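What shoes and jacket for a long navy dress?

Posted by guvanstead_girl, Oct 24, 2023

Hello everyone. My cousin is getting married in Kiscombe and I will wear a long navy dress, straight cut, with a small opening at the side. I am not tall and I have wide hips. I bought it in the Kapoor shop and I am happy with it, but I do not know what to put with it. The evening will be cold and I own only a short denim jacket. I can spend 200 dollars for shoes and jacket together. Also, is silver too much with navy?
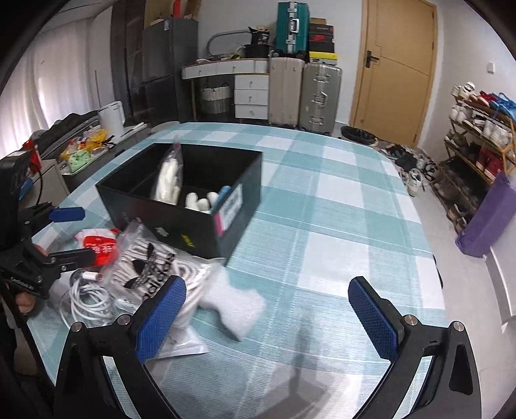

Bernadette Mercado
Silver is fine with navy, I wear it often. For the jacket I would look for a cropped one that ends at the waist, in soft gray or in the same navy. A long coat over a long dress makes a short person look shorter - this was my mistake at my sister's wedding. Choose the shoes before you shorten the dress. The hem must be measured with the shoes on your feet, and even a heel of 2 inches changes the length. My tailor in Dedgate asked 40 dollars for a simple hem, so please keep some money for this.

tallulah_knits
denim NO. get a shawl

Oksana R.
I do not agree about the shawl, it falls from the shoulders when you dance and you spend the evening holding it. A velvet jacket is warmer and you can wear it later with jeans. Second-hand shops have many of them in October. For the shoes, a block heel is better if the party is outside on grass.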